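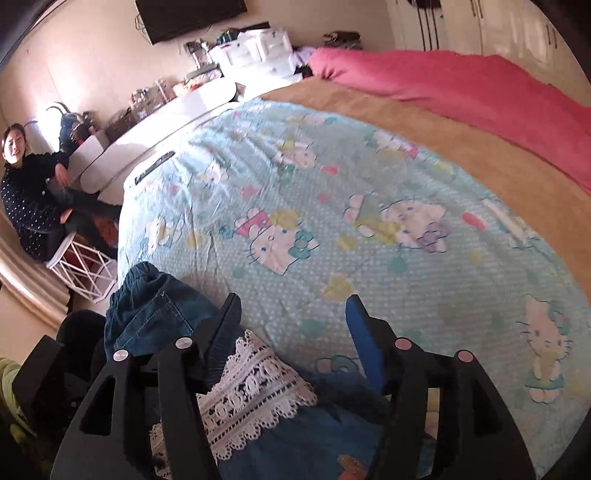
Jaws open over the denim, crochet band running across it. The cats are on the sheet.

Forkura hand gripper and the Vedetano training recipe: a review
Seo-ah Ham, 29 November 2023

I have now folded more clothes for science than I have ever folded for myself, and my closet would like a word. The tool I did it with is the Forkura, a two-jaw gripper you hold in your hand like a very serious pair of salad tongs, with a wide-angle camera looking down over the jaws. The method that goes with it is called Vedetano. You do a chore with the gripper, the camera records it, and the software turns the recordings into a policy that a robot arm with the same jaws can run. No arm has to be in the room while you record, so the room can be a bedroom with a cat-print sheet on the bed.

I'm reviewing the two together, as they come that way and I can't see why you'd buy the first without the second. Unless you really like tongs.

The hardware

Forkura ships the gripper as a kit. Budget an evening for it, then a second evening for the linkage you put on backward in the first. The outer arms have long triangular cut-outs, so the thing is lighter than it looks, and my wrist gave out well after my patience did. The finger pads are the best part. They have fine ridges and enough give to pinch a hem without chewing it. My kit came with pads in more than one shade of blue, and I've stopped asking myself if that means something. Forkura's support says it doesn't.

The trigger is the worst part. It has a stiff spot right before the jaws close, and for the first few days every one of my recordings has a little hiccup there. The policy learned the hiccup. If you ever see a robot arm hesitate before it picks up a sock, as though it has just remembered the stove, that's me.

Denim and lace

I picked clothes because clothes are where the older recipes fall over. A box has corners. A T-shirt has corners if you're optimistic. A denim garment with a gathered elastic end, a stitched pocket and a wide band of openwork crochet has whatever it feels like having that day, and the jaws have to deal with stiff cloth and holes on the same piece. Ridged pads catch in openwork. They let go again if you open wide and back straight out, but you have to learn to do that, and then you have to do it every time, or the policy learns to yank. I'd put lace late in your recording plan. I put it first.

The sheet gave me more trouble than the lace did. Vedetano is supposed to shrug off busy backgrounds, and the manual is rather proud of this. A sheet full of cartoon cats in little outfits is a fair test of that pride. Some of those outfits are about the size of a sock in the camera's view, and the early policy went for them. I watched a costly arm try with real feeling to pick up a printed yellow top. It tried again a bit to the left. I let it go on longer than I needed to.

The method

What Vedetano claims as new is the way it handles grasp points. Older recipes have the policy copy the whole hand path. Vedetano makes it guess first where on the cloth the next pinch should go, then plan a path to that spot, and if the cloth has moved by the time the jaws get there, it guesses again. On paper this is a small change. In practice it is most of why I'm still using the thing.

I recorded 1,160 folds across 17 garments. Na, who runs the arm at the Drirkavska lab, trained two policies on the same recordings, one with the grasp-point step and one without it, and ran each one for 40 trials on garments that neither had seen. I wasn't in the room and I didn't know which was which until the scores came back. Without the step, the arm managed a fold we'd both call a fold in well under half of its tries. With it, it managed over half. That is a real gap, and it's also a number you should picture clearly before you throw out your ironing board. A toddler does about as well and costs less to calibrate.

The failures were more useful than the score. The plain policy mostly missed the cloth or grabbed two layers and marched off with both. The grasp-point policy mostly found the right place and then let go too early, usually on the thick garments. I blame my trigger finger for part of that, and Na blames it for all of it. We've agreed to differ until the March run, when she does the recording.

Two caveats on the numbers. All of my folds were done by one person with one set of habits, so the policy may have learned folding or may have learned me. And the arm works on a flat table, while I recorded a good share on a bed, with all the softness that brings. The cloth sinks when you press. I expected this to hurt more than it did. It may have helped, and I have no test that can tell.

Small complaints

The battery door opens if you look at it. The app names recordings by a string of letters and won't let you change them, so my notes are full of lines like "the bad one, not the other bad one." The tracking gets lost when you swing the camera past a bright window, and it tells you only after you've finished the fold — with a cheerful chime. Strong sunlight on pale furniture does it too. I draw the curtain now, and the rejects have dropped to a level I can live with.

Calibration takes four steps and the manual lists three. The missing one is closing the jaws fully before you turn the power on. I've told Forkura. They thanked me and sent a sticker.

Who should buy it

Labs that already have an arm and want recordings from real homes should get one, and should get spare pads while they're at it. The pads wear at the tips and take dye from dark denim. People who want a robot to do their laundry should wait, and keep a low opinion of anyone who sells them a date.

I'd buy the Vedetano half again tomorrow. I'd buy the Forkura half again with a different trigger. The sheet is staying in the test set, over Na's objections.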